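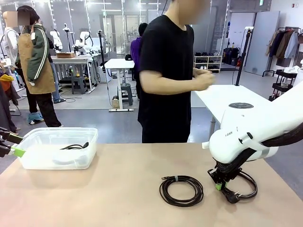 Reviews > Home Organization > Cable Storage

Last updated July 8, 2025

Burdale Twist Ties and Frosted Bin Set, reviewed by Talha Jatoi

I bought the Burdale set back in January, when the drawer under our printer got so full of power cords that it stopped closing. You get a frosted plastic bin and a pack of 100 twist ties in a sort of washed-out blue-gray, and that's the whole product. No dividers, no labels, no lid (more on the lid in a minute!).

Let me start with the ties, which I love. They're soft enough that they don't bite into the cord, and they hold their bend. I've opened and retwisted the one on my laptop charger maybe 40 times and the wire inside still hasn't snapped. The cheap Zorkov ones I had before gave up in a week or two and left little pokey ends all over my desk.

They're short, though. On a thin cord you get three good twists, but on a fat power cord with a big plug you barely get one, and if your coil is bulky it'll spring open the second you pick it up. I ended up using two per cord on the heavy ones – annoying, but the pack is big enough that I can live with it. 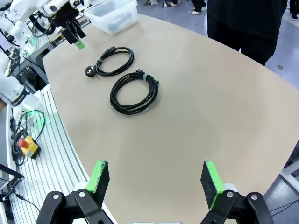 Do you need to coil the cord a special way before you tie it?
Any loose oval works fine, as long as you leave both ends sticking out so you can grab the plug without undoing the tie.

Now the bin. I like that it's see-through-ish, so I can tell there's cable in there without pulling it off the shelf, but it's cloudy enough that the mess doesn't stare at me. It holds about 70 cords if you pack them flat, fewer if you toss them in like my kids do. The sides flex a little when it's full. The lid is sold separately, and by the time you've paid for it you could've had the Grajales box, which comes with one and stacks better. That bugged me.

Would I buy it again? The ties, for sure. For the bin I'd probably wait for a sale, or just use an old shoebox and spend the difference on a second pack. Four stars for the ties, three for the bin. I have a Flulton hook-and-loop roll on order for the thick cords and I'll add a note once I've tried it.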